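Section 4. Cataloguing your collection with the Flostness collector's handbook

Revised Feb 4, 2019, by Safta Marinescu

Before you start
You will need the handbook, a pencil, a soft cloth and a magnifier. Ignore the advice on the jacket about "instant valuation". No book can value a pocket knife it hasn't seen, and the publisher's prices were set by people who also sell knives.

4.1 Identifying a knife
1. Close every blade before you pick the knife up.
2. Wipe the main blade from the back towards the edge, never along it.
3. Open the main blade and read the maker's stamp under the magnifier. On a Privard it sits near the hinge. On an Ikonen it may have been polished away by an earlier owner.
4. Find the matching plate in the handbook. Compare the tools first and the handle last, as handles get swapped.
5. Write the plate number in your register, in pencil.

Note: The handbook claims to list 457 models. That total includes handle colours, shop specials and a few knives known only from old sales leaflets. If yours isn't there, it doesn't follow that you own a rarity, whatever the seller told you.

Caution: Don't oil a knife before reading the stamp. Oil and old dirt make a paste that hides shallow lettering.
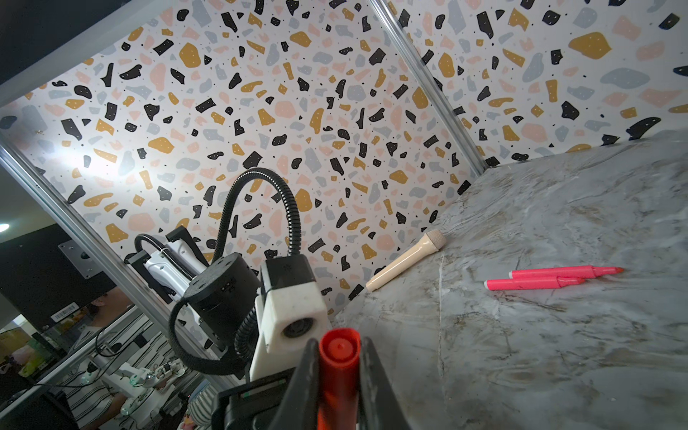 Can I rely on the date given for each model?
Treat it as the earliest year the maker advertised the knife. Makers used up old parts for years, so a blade and its handle may well disagree.

4.2 Grading condition
The handbook grades out of 100, which suggests a precision I have never seen two collectors agree on. Use the short scale at the back instead. It has 4 grades and leaves less room for wishful thinking.

1. Open and close each tool in turn. Note any that drag or fail to stay shut.
2. Hold the main blade side-on against its plate. A blade that has been sharpened often will look narrower than the drawing.
3. Check the rivets. Bright rivets in a dull handle usually mean a repair.
4. Enter the grade, then leave the knife for a day and grade it again. If the 2 results differ, keep the lower one.

Caution: "Mint in box" describes a knife and a box. Check that they belong together. Ema boxes in particular turn up for sale empty, and some don't stay empty for long.

4.3 Recording where it came from
1. Copy the seller's name and the price you paid.
2. Keep the receipt with the register, away from the knife.
3. Put any family story in the remarks column, marked "unproven" until you have a letter or a photograph to support it.

For storage and damp, go to Section 5.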